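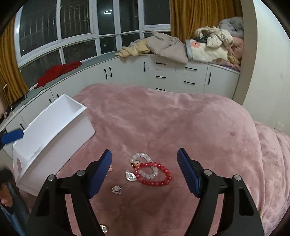

Gripper open over two bracelets and a pair of small charms on a pink fleece blanket.

Notes from the Himton open day, September

Soltetti opened its Himton site to outside developers for one afternoon, with talks on the ground floor and demo stations upstairs. I went for the software. The hardware has been covered elsewhere, and the hand-held gripper is simple enough: two angled black jaws, blue finger pads, a camera looking down between them. What I wanted to see was how recordings from people's homes become something a controller can run.

The first station was ingestion. Each recording is a video stream plus jaw width and an estimated tool pose. The pose comes from visual-inertial tracking, and the first pass throws out any segment where the tracker loses lock for more than seven frames. The operator showed the rejection log. Most failures were fast wrist turns close to plain bedding or blank walls, where there are few features to hold on to. Window reflections at night were the next largest group. A reflection moves differently from the glass it sits on, and the tracker will sometimes follow it. Their fix is a mask predicted per frame, applied before feature matching. It costs some speed, and they accept that because the whole pass is offline.

Jewelry on fabric got its own station. Bead bracelets are awkward for perception. A loop has no fixed shape, clear or frosted beads pick up the color of whatever is under them, and two overlapping bracelets tend to be segmented as one object. The team no longer tries to recover full geometry. The network outputs a map of grasp points with a jaw angle for each, and a second head estimates whether lifting at that point would bring a neighbor along. On the red-over-white case the top bracelet scored well along its outer edge and poorly at the overlap, as one would hope. The small charms scored low everywhere. I asked about them and was told that thin metal on soft pile is an open problem, with pad compliance and depth noise both in the way.

Planning was the shortest demo. The policy predicts short action chunks, and a conventional planner checks each chunk for reach and collision before it goes to the arm. If the check fails, the chunk is resampled up to nine times, then the arm holds position. The check has a budget of 90 milliseconds. I would have liked to see the distribution instead of the limit, but the dashboard only plotted the worst case.

The tooling was the best part of the visit. Their replay viewer, Plistthorpe, shows video, jaw width and predicted grasp map on one timeline, and you can scrub to any frame and rerun the model from there with different weights. It opened a session of 4,000 frames without a visible pause. Annotations are stored as plain text next to the recording, so they can be diffed. Export goes through a converter written by Le Roux, a small contractor, and it still drops the time offset between camera and jaw sensor. The release notes list this as known. Anyone training on exported data should put the offset back by hand.

Questions ran past five o'clock — mostly about licensing, which Soltetti has not settled. The viewer is due out first, without the mask model. I have asked for a build and will post timings on my own recordings once I have it.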